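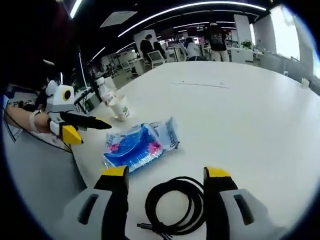

Big white table, black cable still on it, coiled, next to the wrapped packet with the pink flowers.

Re: [office-list] clearing the white table

Quick one, in a rush. Cable first, it needs a home. Drawer 14 is for cables, please put a tie on it. Flower packet goes to the kitchen shelf if it's sealed, paper cup and bottle in the recycling unless someone shouts before 15:00. Will bring teh labels down from Motaung after lunch.

Lwazi

Lwazi Du Plessis wrote:
> Table needs to be clear for the Grovero lot
> in January. Anything left goes in the box by
> the door. Who has a black cable missing?
> Also the box is nearly full, pls collect
> your stuff.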